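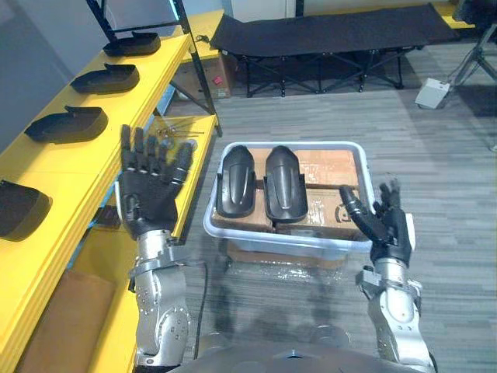 The meeting opened at 2 p.m. with the matter carried over from April, the robot trial at the Clovden unit. The management side repeated that the Prilluser project is there to take the dull part of kitting off people's hands. Staff side asked which part that was. Putting black moulded shells from the yellow shelving into a plastic bin is the bit most of us do while thinking about something else, and the job that causes sore wrists is the screws and rods, which are on the shelf below and don't come into the trial at all. Management said small parts were "a later phase". No month was given.

2. Figures from Mestitov

The supplier's summary was tabled. It claims 400 parts handled in a shift against a target of 1,000. Staff side asked whether parts put right by hand afterwards were in the 400. Management did not know and will ask. It was also asked why the target had been set at 1,000 when no packer on the floor has ever been held to it. No answer recorded. 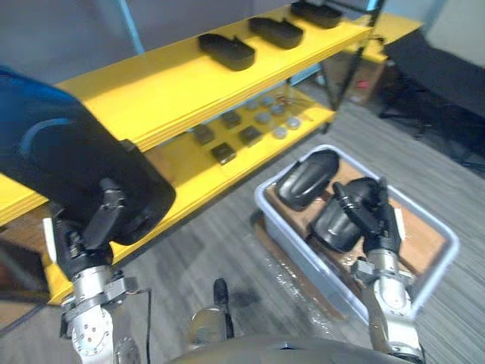

Shells and bin, Clovden trial area.

3. Hours and duties

44 people are on the kitting rota. Management confirmed that 7 would be "redeployed to oversight" if the trial goes ahead. Staff side asked what oversight means on a normal morning, whether it is paid at the kitting rate, and whether the person doing it may sit down. Management said yes to the last point. The rate is still being looked at.

A member who moved over from the Lozano site said the same word was used there, and it came to mean clearing up and restarting. Management did not accept the comparison. The member asked for it to be minuted anyway.

4. Training

One half-day session offered. Staff side thought this thin and want it in working hours. Agreed.

5. Actions

Management: get the breakdown of the 400 from Mestitov; put the oversight rate in writing.
Staff side: collect comments from both shifts, including nights, who were left out last time.

Item 6 (lockers) deferred again. Meeting closed 3.20 p.m.

7 comments
Shares: 44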